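6 Handling small household items with the hand-held grippers

This section covers tabletop work with the paired grippers at a Zadix station. It applies to all operators, including those who have already signed off on the Mislow procedure. Read section 5 (start-up and zeroing) first. The rules on item handling were revised by Leonilde Neves and replace the July version.

6.1 Before you start

1. Check that both gripper cables run freely to the edge of the table. A cable must not pass under an item or under the other gripper.
2. Open and close each gripper five times. If a finger sticks or does not return fully, tag the unit and take it out of service.
3. Inspect the finger pads. Brush off dust and residue with the dry brush. Do not use solvent.
4. Place only the items on your task card on the table. Personal belongings stay off it.
5. Button or roll your cuffs so that fabric cannot catch in the finger joint.

CAUTION: Keep your free fingers behind the housing whenever the jaw can move. The closing force is limited to 40 newtons, and that is enough to pinch.

6.2 Approach and grasp

1. Hold one gripper in each hand by the handle. Wrists should be straight, with your forearms clear of the items.
2. Open the fingers wider than the item before you come down to it.
3. Line up so that the item sits between the fingers with clear tabletop on both sides.
4. Close slowly until both pads touch, then lift. Do not drag the item into position with one finger.
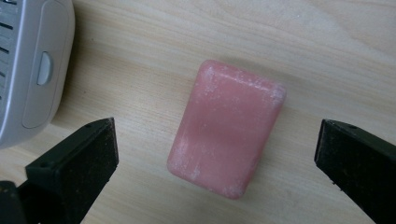
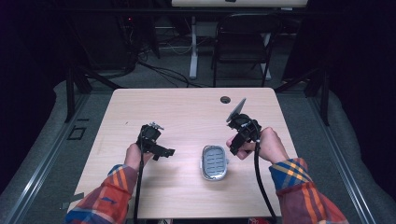

Figures 6-1 and 6-2. Fingers open on either side of a bar of soap; both grippers in hand at the table.

5. Set the item down flat and open the fingers fully before you withdraw.
6. If you drop an item, stop and note it on the run sheet. A dropped item is a valid result – do not repeat the run to hide it.

NOTE: Soap, wax and chalk leave residue on the pads and change the grip. Clean the pads after every run with these materials, even if they look clean.

6.3 Breaks and shared stations

Operators work no longer than 37 minutes without a break. Put both grippers down with the fingers closed before you let go of the handles. Where two people share a station, the person leaving tells the next one about any fault – a note on the run sheet is not enough on its own.

6.4 Reporting

Report pinches, cable damage and unexpected finger movement to Wayne Greenwood before the end of the shift. Use fault code 99 if no listed code fits. Questions about pad cleaning or replacement go to Mafalda Carvalho.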